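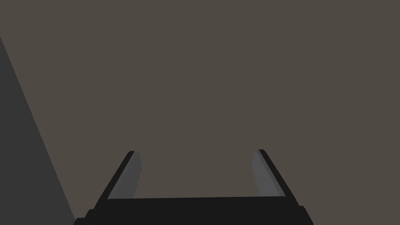 Home | Notes | Gallery | Tools | Contact

Bolter in simulation: a gallery with one picture in it

Posted in March by Noemi Amato

The gallery for the Bolter planner was supposed to be a long one. Serpil Özkan and I had a folder of renders to choose from, most of them with a block neatly pinched between two fingers, and I threw nearly all of them out. A held block in a render tells you that the simulator agreed to let the block be held. It says very little about the planner, and planners are what we get asked about.

So the gallery is the wrist view at the top of the page, an open gripper over a bare brownish surface, followed by the notes I would have spread over the rest. If you came for a highlight reel, the Ullero people have a nice one.

The gripper

Two black fingers, a gray pad on the inside of each, nothing between them. The planner reads this view as one of its inputs, and to be fair to it, the gripper is the easy part. It sits in the same place in the view whenever the wrist camera is mounted the same way, and only the fingers change.

Serpil likes to point out that a network can learn to ignore the gripper entirely. I'd like to see that tested more than it is. We masked the fingers out in one set of runs and the grasp scores dropped, which suggests the network was leaning on finger position instead of the joint reading we were so proud of feeding it. The joint reading is exact. The picture is a guess at the same number. It preferred the guess.

The surface

Flat, taupe, no texture at all. I have complained about this in three meetings now. A stereo matcher handed a surface like that has nothing to match, and a depth network will happily fill it with whatever it saw most in training. The simulator hands over perfect depth for every pixel, so in our logs the problem doesn't exist.

Stustberg, the perception package we tried in the winter, reports a confidence for each patch of surface. On plain renders it was very confident. I asked what the confidence was measured against and was sent a link to the page I was already reading.

The shadows

I can't make out a clear gripper shadow on that surface. Maybe that doesn't matter for planning. It matters a good deal if you intend to train on these pictures and then run on a bench under a lamp, where the fingers throw two dark bars that look very much like fingers. Our first segmentation model labeled them as such. The planner then tried to steer around its own shadow, slowly and with great care.

Random lighting is the usual answer and we use it in the training sets. It helps. I don't know how much it helps, and the people who give a figure for it tend to be quoting one lamp and one bench.

The dark wedge on the left

Serpil and I have looked at it more than once. From this view alone you can't say what it is: the side of something nearby, a wall, another piece of the robot. One flat charcoal face with a straight edge is all the camera gets.

I kept the picture for the wedge. The collision checker doesn't care what it is, because the checker reads the world model and never looks at a pixel. A perception stack has to decide, and ours decides differently depending on which checkpoint you load. One calls it free space. Another calls it robot. The one we ship calls it "static, unknown," and I think that's the only respectable answer of the lot, though it makes the planner timid on that side.

What the planner does with a view like this

Given no object, Bolter should return no grasp. That sounds like a low bar. We ran 40 empty views through the version before this one and it proposed a grasp in three of them, each with a tidy score attached. The grasp sampler had been written to always return its best candidate, and the best of a bad set still came out on top. Serpil added a floor on the score. Now it returns nothing, and the calling code, which had never been handed nothing before, crashed.

That is fixed too - I think. There's a test for it.

The numbers, such as they are

The current test set has 1455 simulated views. Of those, 115 have no object in them, and that part of the set was added only after the episode above. I'd like it to be larger. Most failures I care about happen when the thing isn't where the planner believes it is, and a test set full of well-placed blocks won't show you one of them.

People ask for the success rate. We have one for simulation and I've left it off this page on purpose, as the last time I put it up it was copied into a slide without the word "simulation" next to it.

Tooling

Replays go through Bayram, our log viewer. It scrubs well, it keeps the camera and the plan in step, and you can load two planner versions side by side. It also draws the planned path in bright green whether or not the controller followed it, so please check the joint traces before you write in to say the arm did something lovely. The path is what it meant to do.

The controller trace is the thin gray line underneath. It's off by default. I've asked for it to be on by default.

More pictures will go up when I have some that show a failure clearly. Serpil is holding out for at least one success.

Contact: use the form on the Contact page | © Noemi Amato and Serpil Özkan | Back to top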